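News > Business > People > Interviews

Print this page | E-mail this article

May
By Špela Mujić

New Brumereo chief says pipeline sale can wait

Nobuhle Buthelezi has been chief executive of the gas storage company Brumereo for 31 days, and she says she has spent most of them reading contracts.

"I knew the business from the finance side," she said at the company's offices in Trovitbridge. "I didn't know what we had promised to customers, and for how long. Some of those agreements are older than my time here."

Buthelezi was finance director until the board asked her to take over from her predecessor, who left after a disagreement over the planned sale of the Dlamini pipeline. The board wanted a quick deal. He wanted to keep the line and borrow against it.

She would not be drawn on who was right. "The sale is on hold. I have told the board I want to see a full winter's figures before we talk to buyers again, and they have accepted that."

Brumereo employs 1,809 people, 700 of them at the storage site on the coast. Buthelezi said there were no plans to close the site, but shift patterns would be looked at in the autumn. Union representatives have been told and will meet her next month.

She was more open about debt. The company has 3 loans falling due before the end of next year, and she expects to replace two of them and pay off the other from cash.

"Shareholders have asked me about the dividend at every meeting," she said. "My answer is that the loan gets paid first. If there is money left after that, we'll discuss it."

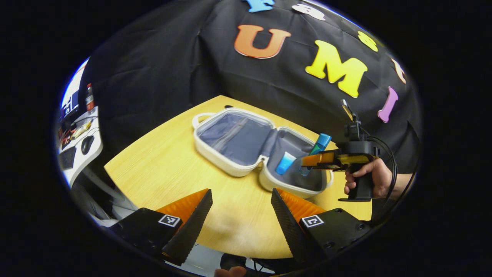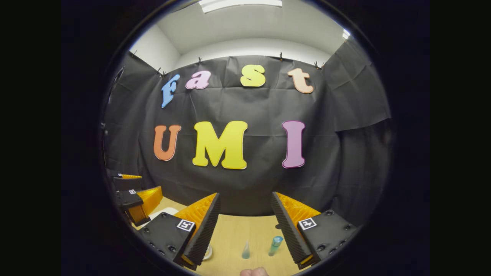
On the supply deal with Gakudent, signed last year and criticised by some investors as too cheap, Buthelezi said the price would be reviewed under a clause already in the contract. She does not expect a dispute. "They know what the clause says and so do we. It's a matter of sitting down and going through it."

Asked if she would like the job for the long term, she said the board had given her no end date and she had not asked for one. Her next report to shareholders will cover the storage site and the loans.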